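Sorting and Packing Helpers Wanted, January Session at Tulluvano
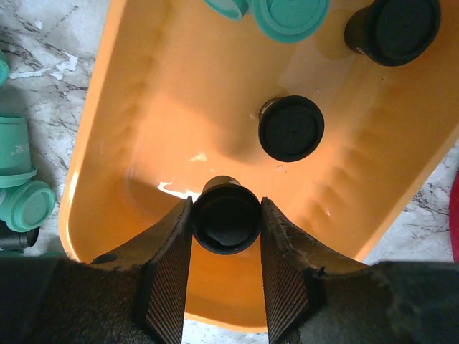

Small black containers and an orange tray.

Do you like putting things in order? Are you the person who straightens out the spice drawer at a friend's house while the coffee is brewing? We would love to have you!

Tulluvano is a shared household supply store, and in January we open up our back room for the big winter sort. Over the fall people drop off boxes and boxes of small containers with lids: spice jars, film cans, button tubes, travel pots, the little round ones that nobody has a name for. All of it gets checked, matched, put into trays and packed for the Oneo swap shelves, where anybody can pick up a set for the kitchen or the sewing table. Last winter we sent out 1192 containers, and this year the pile is bigger (the shelf by the sink gave up in November, so a lot of it is living under the tables right now).

What you'll be doing

You take a tray and a box of mixed containers. You open each one, look inside, check that the lid sits right and put it in the tray with others like it. Cracked ones go in the gray bin. Anything with a label you can still read goes to the label table first, where somebody will soak it or scrape it. When your tray has a good set in it, you carry it over to the packing end and start on another.

Dark containers are slower going than clear ones, so please tip them toward the lamp before you call them clean. Pepper hides in there, and so do pins!

Later in the session we switch over to packing. You'll wrap the sets in paper, box them and write the contents on the short side of the box in big letters. Short side, please. Last year half of them were written on the top and then stacked, and we spent an afternoon unstacking.

Who we're looking for

Anyone 16 or older who is happy to work with their hands and chat a bit, or not chat, both are fine. You don't need any experience. We have room for 67 people across all the shifts, with 7 at the tables at a time, and we'd really like a few who can come more than once, because the second shift is when it gets fun and you start to know a Jestus jar lid just by feel.

Most of the work can be done sitting or standing, whichever you like. There are two high stools and the rest are ordinary chairs. The room has a step at the front door, and the side door by the bike rack is level. Tell us if you want to use that one and we'll have it unlocked.

The practical part

Shifts last 90 minutes and start at 10 a.m., 1 p.m. and 4 p.m. You can sign up for one or for several. We pay for your bus ticket both ways (keep the stub), there's soup at noon and tea the rest of the time, and everyone who helps gets to take home a matched set before the boxes leave for Oneo. The early shifts get first pick, which I think is only fair to the people who get up for them.

Wear something you don't mind getting turmeric on. Bring an apron if you have a favorite. We have gloves in small and large, but the mediums always run out first.

How to sign up

Put your name on the sheet at the Tulluvano front counter or at the Gashi Street reading room, with the shift you want and a phone number. Write "labels" next to your name if you'd enjoy the soaking and scraping, we never have enough people for that table. You'll get a call before your first shift with the door code and the soup of the day.

Friends, sisters, neighbors and roommates are all welcome, just give each person their own line on the sheet.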